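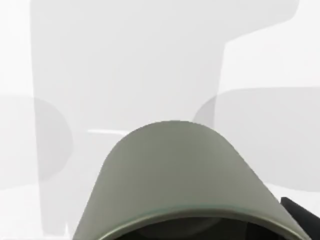 A rendered view over the gripper housing, with part of a black finger at lower right.

Home News Workplaces People Archive Contact
Search this site Enter keyword Go

September
By Aliki Athanasiadis

Duangjai Nilsuwan started at Stenov on the packing line, putting tap fittings into cartons by hand. She now spends most of her shift at a desk upstairs, trying out robot movements in a simulator before they are sent down to the cell on the floor. I met her in the canteen just after the early shift had finished.

Her first answer was about her wrists. "They hurt less," she said. "I did the small valves for years and that was the worst job. You twist the same way all day. The arm does the valves now and I don't miss them."

The arm was put in last year, and the line handles 3000 fittings on a normal day. The arm takes the valves and the straight connectors. People still pack the mixed orders, the returns and anything with a long hose on it. Duangjai says hoses are still a problem in the simulator as well, where they either lie too stiff or slide through things.

I asked what she does upstairs. "I set up the bin, I set up the part, and I run the pick. Then I move the part a bit and run it again. When it grabs badly I write down where the part was and what I think went wrong." Some of the views she works with are rough. Backgrounds can be pale, with grey shapes that don't look like much. "It took me a few weeks to read them. At first I kept asking Tumaini what I was looking at."

Tumaini Nyamweya is the engineer she works with. He had wanted someone from the line from the beginning, he told me, and had to ask for it twice. "I can get the arm to pick up a valve. I didn't know that valves from one of our suppliers come with a film of oil on them and the others don't. She knew that on the first morning."

The change has not suited everyone. There were 12 people on the line before the arm and there are nine now. Two retired and one moved to the warehouse at Pladetberg. The company has said there will be no redundancies, but the three jobs have not been filled, and people on the line notice that.

Kazue Iwasaki still packs mixed orders. She joined us halfway through and was less happy about things. "The easy work went to the machine," she said. "When you were tired you could do connectors for an hour and think about something else. Now it's all awkward boxes, one after another." She would like the mixed orders to be shared out differently, with shorter turns. That has been raised with the shift manager and she is waiting for an answer.

Noise is another complaint. The compressor for the cell is next to the end bench and you have to raise your voice there. A screen has been promised.

Duangjai agrees with most of this. She was paid the line rate for her first months upstairs and had to push for a new grade – it came through in spring. She thinks the training should be open to anyone who asks. "They picked me because I complained about the valves," she said. "There are people down there who'd be better at it than me. Kazue would."

Kazue said she would try it for a week, if she could have her own bench back afterwards.

I asked Duangjai if she still packs at all. She does, every Wednesday, on the mixed orders. It was her own request. She says that after too long at the screen she starts forgetting how the parts feel, and then her notes get worse. Her next job upstairs is the elbow fittings. The simulator runs are due to start next month, and until then the elbows are still packed by hand.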